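Ticket 6200: Arm parks over the right burner and won't go for the pan
Project: Purkano kitchen chores (simulated)
Status: Open, workaround found
Opened by: Lorna Catacutan
Picked up by: Clodagh Tully

Lorna, September 3, 2021, 9:14 am
Hi all. The job is "move the frying pan from the back left burner to the front right one". The arm starts up fine, swings out over the cooktop, then stops with the gripper low over the right side and sits there until the run times out. No error in the log, just "waiting for grasp" over and over. I've run it 6 times on the Lilton kitchen and got the same result every time. The same job in the Skurkville kitchen works beautifully, so I don't think it's the pan.

I'm on the current build with stock settings. Time limit is 3,000 steps.

Clodagh, 9:40 am
Thanks Lorna, great one to get on a Friday! Can you tell me which way the pan handle is facing in Lilton? And could you grab a still from the point where it stalls? Any step past 200 will do if it's really not moving.

Lorna, 10:02 am
Handle points left, out towards the side of the cooktop. In Skurkville it faces the front, now that I look. Still attached, taken well after it stopped.
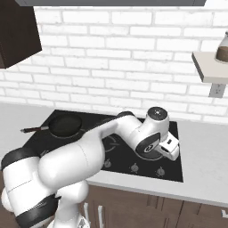

Lilton kitchen, stalled run. Pan on the back left burner, gripper over the right side.

Clodagh, 10:31 am
Perfect, that tells me a lot. The gripper is hovering over a burner ring on the right, so it's gone to the drop-off spot before it has picked anything up. Look at the forearm as well. It's lying across the middle of the cooktop, and from that pose it would have to fold up quite a way before it could come at the handle.

My guess is the planner looks for a grasp on the handle, can't find one it likes from the starting pose, and quietly skips to the next stage. Then the next stage waits for a grasp that never happened. The skipping is the real bug. It ought to stop and tell us.

Could you try these for me?

1. Turn on "report skipped stages" in the planner settings and run it again.
2. Leave the pan where it is but turn the handle to the front.
3. Put the handle back to the left and set the approach to "from above".

Lorna, 11:25 am
Done all three.

1. You were right! The log now says "pick: no valid approach, skipped" before the arm has even left its start pose.
2. Handle to the front: works. Picked up, carried across, put down on the ring. I may have cheered.
3. Handle left, approach from above: it goes to the handle and gets the fingers around it, but the pan tips on the way up and slides out. Tried it twice.

So we've gone from nothing to nearly something, and I'm pretty chuffed with that for a morning's work.

Clodagh, 11:48 am
That's a terrific result. The tipping makes sense to me, as the fingers are short and all the weight is out at the other end of the handle. Try gripping closer to the pan, on the metal neck instead of the dark grip. There's a slider called "grasp offset" under the pick stage. Drag it towards the pan and keep the lift speed low.

Lorna, 1:20 pm
It works! Handle left, from above, gripping on the neck, slow lift. It wobbled a bit but the pan stayed level enough to get across. Five good runs and one where it clipped the edge of the pan on the way in.

My brother-in-law asked me last week when a robot is going to cook his tea, and I had to tell him we're still working on moving an empty pan to a different burner. But I love this stuff. In January this arm couldn't find the cooktop in the Lilton kitchen, let alone put something down on the right ring. I wouldn't let it near a real stove with hot oil in the pan, but the everyday jobs are getting closer and you can see it from one build to the next.

Clodagh, 1:52 pm
Agreed on all of it, including the oil. I've saved your settings as "Lilton, side handle" so anyone can load them from the kitchen menu.

I'm keeping this ticket open for the skipped stage problem and have passed it to Nieminen, who look after the planner for us. I've asked them to make a failed pick end the run with a clear message. The clipped pan can have its own ticket if you see it again, so please keep the log from that run.

Lorna, 2:05 pm
Log's attached. Starting on the knobs next, wish me luck with the far left one.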